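Last updated 20 April 2024

# Fruit on the counter: sorting, rinsing and setting it out

Most fruit goes bad in a kitchen because it was put away in the bag it came home in. A few minutes at the counter, before anything goes into a bowl or the refrigerator, makes a real difference to how long it keeps.

## Clear a spot by the sink

Pick the stretch of counter closest to the sink and wipe it down. Spread a tablecloth or a large dish towel over it. Round fruit rolls on bare stone or steel, and cloth slows it down. It also catches the dust and bits of leaf that come off citrus stems, so you can shake the whole thing out over the trash when you are done.

A patterned cloth is fine for this and hides juice stains. If you are checking berries, use a plain white towel, as small spots of mold show up better on it.

## Take everything out and spread it

Empty all the bags, net sacks included. Leave some space between the pieces and turn each one over. Look at the stem end first, then the side it was resting on. Soft patches nearly always start in one of those two places.

Sort as you go:

- Firm and unmarked: these can be stored.
- Ripe now: these go on a plate where people will see them.
- Bruised or split: cut away the bad part and use the rest the same day.

Keep an empty plate within reach for the ripe ones. A plate works better than a deep bowl for this. Fruit in a single layer gets air on all sides, and you notice right away when a piece needs eating.
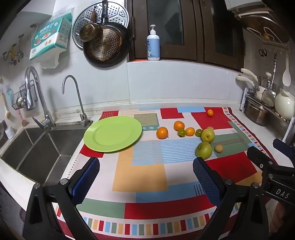

One reader in Grutville wrote in to say that oranges and limes should never be left out with pears at all, and that hers go straight into the crisper drawer the day she buys them. That is sound advice for anyone who shops every other week. For fruit that will be gone in 3 or 4 days, the counter does no harm, and oranges taste better at room temperature anyway.

## Pears

Pears ripen from the inside out. Press gently near the neck with your thumb - if it gives a little, the pear is ready. If you wait until the wide part feels soft, the center will usually be brown. Hard pears can sit out until the neck gives, then go in the refrigerator for up to 5 days. To hurry them along, put them in a paper bag with a banana and fold the top over once.

## Oranges and limes

Choose by weight. A heavy orange has more juice than a light one of the same size. Limes dry out faster than oranges and turn hard, so use the small ones first. A lime that has started to stiffen can be rolled under your palm on the counter before cutting.

## Rinsing

Rinse only what you plan to eat or cut soon. Use cool running water and no soap. Citrus should be rinsed even when you mean to peel it, as the knife carries whatever is on the skin through to the inside. With a double sink, rinse on one side and drain on the other.

Dry each piece with a clean towel before it goes on the plate. In August, or in any damp kitchen, check the plate every morning and wipe off moisture underneath the fruit.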